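Keeping a Small Kitchen Sweet-Smelling 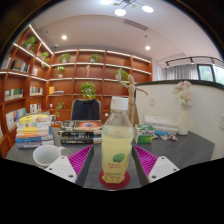
Most stale kitchen smells start in the drain, and I wish I'd learned that before I scrubbed my poor cupboards twice over! Pour in half a cup of baking soda, follow it with the same of white vinegar, and go have a sit-down for 15 minutes – then rinse with the hottest water from the tap. Clear plastic juice bottles with a screw cap, like the one with the pale yellow juice, are lovely for keeping vinegar once they're washed out, and you can see how much is left (do put a new label on). My neighbor Rozália Beneš adds lemon peel to hers and leaves it 2 weeks in a dark cupboard.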